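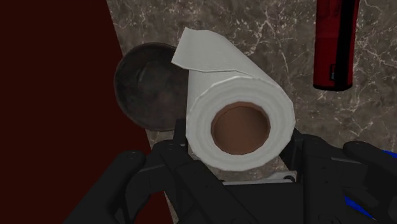
Dasano 50 paper towels are sold by the case to shops, school kitchens and small cafés. Each roll is wound in white paper on a brown cardboard core, with the first sheet coming away as a flap at the outside. The core fits the Trosham wall holder and most upright stands. Sheets are two-ply and perforated. The paper has no scent and no printed pattern.

Case contents
25 rolls per case, each wrapped in paper
50 sheets per roll
Color: white
Core: cardboard, recyclable with other paper

Storage
Keep cases dry and off the floor. Stack no more than 8 high. Open cases should be folded shut again — the rolls pick up damp from a mop bucket or dishwasher faster than people expect.

Ordering
Orders placed before noon leave our Nenent warehouse the same day. Pallet orders take two working days. We keep 3,000 cases on hand for most of the year, but October is busy and larger customers should order early. For a standing order, write to Geert Van Wijk in the sales office with your delivery address and the number of cases per month.

Returns
Unopened cases can be sent back within 25 days. Crushed cases are replaced free of charge if you report them on delivery.

Also available
Trosham wall holder, steel, white or gray
Tăng napkins, folded, 3,000 per case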